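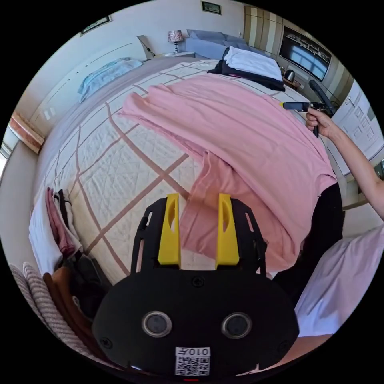 Bivport, Mar 27, 2025

Restetix opens planning service for guest houses and care homes that want to buy folding robots

Restetix, the equipment planning office in Bivport, today opens a new service for small accommodation businesses which are thinking to buy robots for the handling of clothes and linen. The service helps the owner to make a realistic budget before any order is signed. It is offered first in Bivport and the Skernska district, and from August also to customers outside of the region.

Many owners have received offers for such equipment during the last year. The price of the machine is written clearly on the first page, but the other costs are often spread over several documents or are missing completely. Restetix has read 61 offers which were sent to its customers, and in most of them the training of the machine in the customer's own rooms was not included in the total.

"A bedroom is a difficult place to work in," says Frøydis Midtbø, head of planning at Restetix. "The bed is soft, the clothes are soft, and every room has its furniture in a different position. If the supplier has only tested on a flat table, the buyer should know this before he pays."

For this reason the service gives much attention to the demonstration work, where people do the task by hand with hand-held grippers and the recordings are later used to teach the robot. Restetix advises its customers to put this work as a separate line in the budget, with hours, room hire and the wage of the person who does the folding.

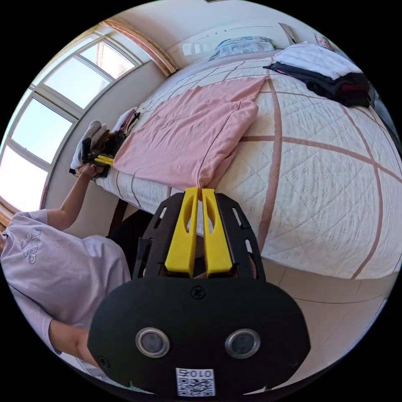 Folding work on a bed with hand-held grippers.

The planning service has two parts. In the first part, an adviser visits the building, measures doors and passages, and writes down which kinds of textile are handled there and how often. In the second part, the customer receives a written plan with costs for purchase, rental, insurance, spare fingers for the grippers, software and service visits. The plan also says in which rooms the equipment should not be used yet.

The price for the first visit is 830 euros, travel inside the region included. Customers who have fewer than 10 rooms pay 800 euros. The fee is the same if the customer decides to buy, to rent or to wait.

"We have told several owners to wait," says Midtbø. "A guest house with few rooms can perhaps share one machine with a neighbour, or keep the money for a better dryer. We do not sell robots and we take no commission, so we can say this freely."

For the technical part of the plans Restetix works together with Erdem, a workshop in Skernska that repairs and inspects light automation equipment. Erdem checks whether parts can be delivered in the region and how long a normal repair takes. The results are added to the plan as a separate page – the customer can show it to the bank or to the insurance company.

Owners who already have an offer on the table can send it to Restetix before the visit. It should include the terms for service and the conditions for returning the equipment, as these are the pages where most questions come up.

Visits can be booked from today at the Restetix office in Bivport. Press questions are answered by Frøydis Midtbø.

About Restetix
Restetix gives advice on the purchase and planning of equipment for hotels, guest houses, laundries and care homes. The company is independent of manufacturers and has its office in Bivport.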